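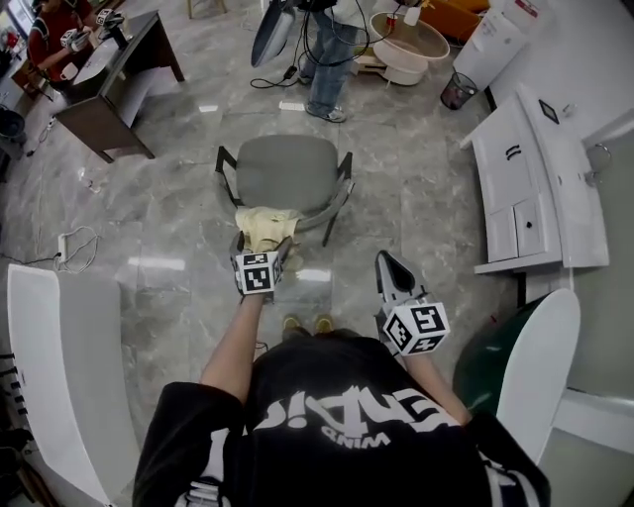
Valtby Shared Workshop, Hand-Held Gripper Build Group
Mon 20 April
5 min read

3.2 Recording with the finished grippers

Figure 1. Cloth handling with a pair of hand-held grippers. The left gripper holds a yellow cloth at the front of the chair seat; the right gripper is open. Each carries a white cube with printed markers.

The grippers were built by members of the Valtby workshop between July and the following spring, using shared tools and parts that could be printed or bought locally. The design, named Skotora, went through 13 versions. Most changes concerned the mount for the marker cube, which in early versions shifted when the jaw closed hard. The final mount is fixed with two screws and is checked against a flat plate before each session.

Recording takes place in an ordinary furnished room. Several people may work at the same time, as in Figure 1, where a person at a desk and another standing beyond the chair also have grippers in hand. The floor in this room is polished and reflects the overhead lights. Strong reflections can disturb marker tracking – mainly when a gripper is held low – and the exposure setting was therefore kept fixed.

A total of 303 cloth trials were recorded. Of these, 193 were kept after review, and 76 were set aside for loss of tracking on one or both cubes. The remainder were stopped early by the operator. Trials in which the cloth slid off the seat were kept, provided that both cubes could be tracked throughout. File names and session notes follow the Flurkedance layout described in Section 2.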